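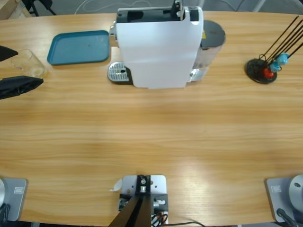
Search stories, books and events

Tellstead Library Takes On a Big Realist Novel, One Chapter at a Time

23/07/2025

Readers in Tellstead who have always meant to get through one of those thick nineteenth-century novels, and have always found something else to do instead, will have company this fall. The town library is starting a slow reading group devoted to George Eliot's Middlemarch, and it plans to take its sweet time, with the last meeting set for November and plenty of room along the way for wandering off the subject.

The group grew out of the library's winter evenings on the short story, which were so well liked that people kept lingering in the doorway with their coats on, still arguing over endings. Several of them asked for something longer. They have certainly got it!

There are 30 places, and the library asks that people sign up at the front desk or by phone. Meetings will be held in the Hashemi Room upstairs (the one with the good chairs, as regulars will tell you), and each will last 2 hours with a break in the middle. No one will be asked to write anything or to read aloud, though anyone who would like to read a favorite page is very welcome to do so.

Part of the pleasure of Middlemarch is how much of ordinary life it lets in. There are marriages that looked like a fine idea beforehand, money troubles, local elections, a young doctor with new notions and a whole town ready to talk about him. The organizers hope that people who know small towns will find a good deal to recognize, and perhaps a neighbor or two — no names, please.

Grerna Books on Deltetow Street is setting aside paperback copies for the group, and the library has large-print and audio editions to lend. Older copies from home are fine too, even if the page numbers never quite match up. The discussion will go by chapter, so a battered family copy will do just as well as a new one.

The library will also put out a small display from its local collection, including item 2605, a reading circle's minute book that runs to 211 pages. Its members evidently had strong feelings about Dickens, and stronger ones about people who hadn't finished the book. The display will stay up in the entrance hall until the group's final meeting.

We use cookies to remember your settings and improve this site. Accept | Manage choices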